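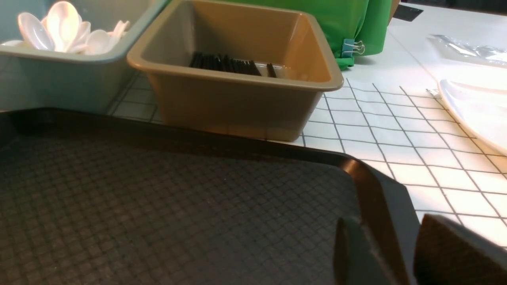 The tenants' kitchen on the second floor of Nemlow House reopens on 26 June 2024, after four weeks of work on the plumbing and the floor. The sinks and both ovens are back in use. Serving pieces are kept in the tall cupboard by the door, among them the large dark brown tray with the crosshatch surface and raised rim, and anyone who has booked the kitchen may use them. Please wash and return everything the same evening.

Bookings go through Meinir Prosser at the front desk. The kitchen can be reserved for up to 4 hours at a time, and the room next to it seats 37. Groups larger than that should ask for the Trollon Room, which seats 57 but has no direct access to the ovens. There is no charge for residents. Outside groups pay a cleaning fee at the time of booking.

The work came in at nearly 700 dollars under the estimate. Osian Lewis has asked that the difference go toward a new dishwasher, and the request will be on the agenda at the next residents' meeting.

Two casserole dishes and a bread knife were left behind before the closing. They are at the front desk and will be held until the end of June.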